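Search this blog
Search

Last updated 2024-02-06

Taping out the work table

I finally got the table in the back room marked off into sections. I have been meaning to do it since July, when I moved my sorting over from the kitchen and started losing track of which pile was which.

I used painter's tape because it comes up again without taking the finish with it. I had most of a roll left from doing the hallway. Heledd Phillips told me to measure first, so I did, and made each mark in pencil 430 mm along from the last one. Then I pulled the tape off in long pieces and pressed it down with the side of my thumb. Cutting it with scissors is better than tearing it. I tore some of mine.
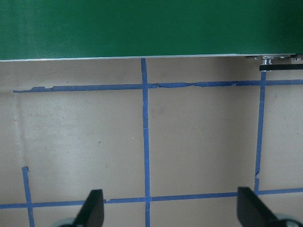
Blue tape on the table, with the green panel at the back.

The tape doesn't lie perfectly flat. One stretch is creased and there are ragged bits along one edge. I may redo that strip, or I may leave it until it gets worse. The surface could use a wipe too.

Next I want to sort the Kolář seed packets, all 82 of them, and then the buttons. The buttons will take longer.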